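Aslı Soylu has finally posted again!

I've followed Aslı since she had 614 subscribers and a wobbly phone stand, so forgive me if I go on a bit. She started out filming her Prenmont dance classes, then the modelling came along (the Zendberg knitwear pictures in March — gorgeous), and now people stop her on the tram.

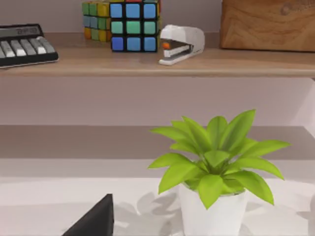 Her new video is a chatty one, nearly an hour long, and she's so open about money in it. Her first paid post brought in 2156 lira, before tax, and she spent half of it on boots. I'd want a calculator like the black one on the shelf to keep up with her, plus a Rubik's cube to fiddle with during the tax bit, but she makes it all sound quite cheerful.

She also talks about her friend Elif Naz Tokgöz, who does her make-up and used to turn up in every other clip. They're working together again and I'm so pleased!

I left a comment and it already has 3000 others on top of it, so I doubt she'll see mine. The orange label on the bottle of red-pink stuff is a cheerful colour, and I'd wear it as nail varnish.

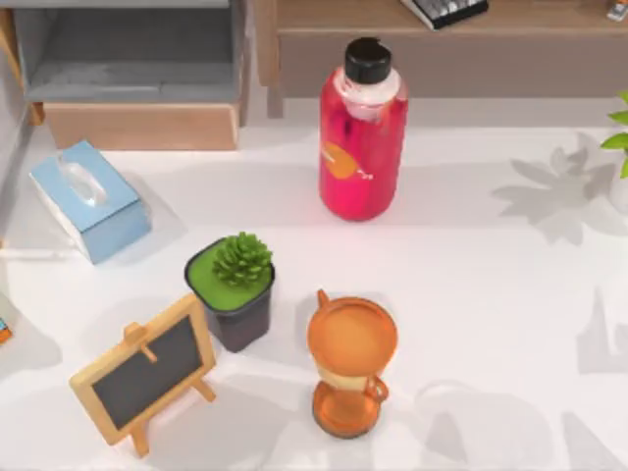 What's next for her

A short series with Malathi Kurian, filmed in Gellport, six parts. I'll be watching the first one the minute it's up — come and tell me what you think of it.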